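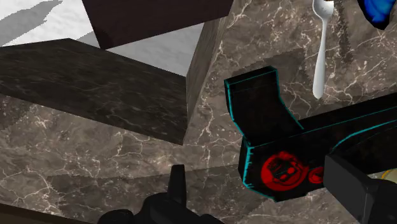
Entretenir un plan de travail en marbre quand on cuisine tous les jours

Quand nous avons acheté la maison de Mestport, le marbre était déjà là, et je vous avoue que j'ai eu un peu peur. Ma mère avait du stratifié, ma grand-mère une toile cirée, et moi je me retrouvais avec deux grands plans en pierre et une passion pour la tarte au citron (le pire mélange possible !). Depuis, j'ai fait pas mal de bêtises et j'en ai rattrapé quelques-unes. Je vous note ici mes habitudes, vous prendrez ce qui vous arrange.

Le nettoyage de tous les jours

Une éponge douce, de l'eau tiède, une goutte de liquide vaisselle, on rince et on essuie. Je n'utilise rien d'autre en semaine. Le chiffon sec à la fin compte beaucoup chez nous, l'eau est très calcaire et laisse des auréoles autour de l'évier. J'ai une pile de vieux torchons coupés en quatre dans le tiroir, ils partent en machine à 40 degrés avec le reste du linge de cuisine, sans adoucissant.

Jamais de vinaigre blanc. Je sais, on en met partout, j'en mets moi-même dans la bouilloire et sur la robinetterie, mais le marbre déteste l'acide. Pareil pour le citron, le vin, la tomate et la plupart des détartrants. Si vous détartrez le robinet, enroulez un chiffon imbibé autour du bec, avec une assiette creuse dessous, et surveillez les gouttes.

Les taches de gras

Celle-là, je la connais par cœur, j'ai oublié une bouteille d'huile d'olive un week-end entier. Il faut faire un cataplasme : du bicarbonate et un peu d'eau, mélangés jusqu'à obtenir la consistance d'un yaourt épais. On étale sur la tache en débordant bien, on couvre d'un film alimentaire, on scotche les bords et on laisse toute la nuit. Le lendemain on enlève le film, on attend que la pâte soit complètement sèche, puis on la retire avec une spatule en plastique. Pour ma bouteille d'huile, j'ai dû recommencer deux fois et il reste une ombre, que je suis la seule à voir. Sur un marbre très poli, faites un essai dans un coin avant, et ne frottez pas !

Les marques mates

Une marque mate et un peu claire, en forme de rond de verre ou de goutte, c'est souvent une attaque d'acide. On peut frotter tant qu'on veut avec du savon, elle ne partira pas, la surface elle-même est abîmée. J'ai essayé la poudre à polir Gilto avec un feutre humide, en petits cercles, et pour des traces légères j'en suis contente. Pour une grande zone, je demanderais un devis à un marbrier. Le nôtre vient de Valtden et m'avait annoncé 79 euros pour reprendre le tour de l'évier, déplacement compris, j'avais imaginé bien pire.

L'imperméabilisant

Je le passe une fois par an, en novembre, avant la saison des gros repas. Pour savoir si c'est nécessaire, posez une cuillère d'eau sur la pierre et revenez un quart d'heure après : si le marbre a foncé dessous, il boit. On nettoie la veille, on laisse bien sécher, on applique le produit au chiffon, on attend le temps indiqué sur le bidon et on essuie l'excédent avant qu'il ne sèche (sinon bonjour les traces collantes, j'ai passé un dimanche dessus). Ouvrez les fenêtres, et lisez bien l'étiquette, le produit doit pouvoir aller dans une cuisine.

Petites choses en vrac

Mes bouteilles d'huile et de sauce vivent sur un plateau, et je change le papier absorbant dessous quand j'y pense.

Dessous-de-plat pour tout ce qui sort du four, toujours. La pierre supporte une certaine chaleur, mais les joints et la résine beaucoup moins.

On ne traîne pas les plats en grès, on les soulève. Le dessous n'est pas émaillé et ça raye.

Pour la pâte feuilletée, par contre, quel bonheur ! Le marbre reste frais, le beurre ne fond pas, et un simple coup de corne ramasse toute la farine. Je l'étale directement dessus, sans planche, et je fais mes croissants la fenêtre entrouverte.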